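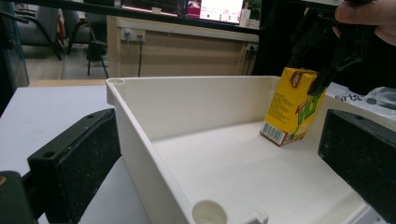
Drink cartons are the most argued-over thing in Tirka, which is a catalog of small packaged groceries sorted into shallow trays. You'd think a carton would be easy. It's a box with a flat bottom and its name printed on the front. But the yellow Vita lemon tea says VITA on the brown label near the top and VLT, much bigger, in green and red across the front, and for most of May we had it under both names, as two products. It's one product now. The label goes by the smaller word, with `lemon tea` as the flavor, and anyone who searches for VLT gets there through the alias file.

Tags: groceries, packaging, small items, README

## What's in it

187 items, all of them things you could buy on the way home and regret. They fall into 8 groups: cartons, cans, pouches, tubes, jars, bars, sachets, and "other." Other was supposed to be temporary. It now holds the bouillon cubes, a net of garlic, and a lollipop shaped like a foot that Weidong Lu insists is a bar.

Each item has a plain name, a group, the words on the pack as printed, and one note on how it sat in the tray:

- `upright`: standing on its base. A slight tilt still counts.
- `flat`: lying on its largest side.
- `leaning`: held up by a tray wall. If it would fall over without the wall, it's leaning.
- `unclear`: use this and move on. Please don't write a paragraph in the notes field — Bushra has to read them.

## Naming

Copy the words off the pack, keep the spelling, and drop the slogans. Where the small print can't be read, leave the field blank. We had a phase of filling it in from memory, and Mehwish Hashmi spent two evenings taking it all out again.

Barcodes are not transcribed, even when one is facing you and looks perfectly willing.

Colors are the main color of the pack and no more than one other. "Yellow" is fine. "Sunshine," "mustardy," and "sort of bus" have been merged into it.

## Known problems

Pouches are undercounted, mostly because they slump and people lose patience with them. The cartons lean heavily toward tea and juice, which says something about who did the shopping. 6 jars have labels in more than one language, and only the larger text was copied.

The split between sachets and pouches is a matter of size, and the size was decided by Anum Farooqui holding things up. We've kept her decisions. Changes to the alias file go through her too.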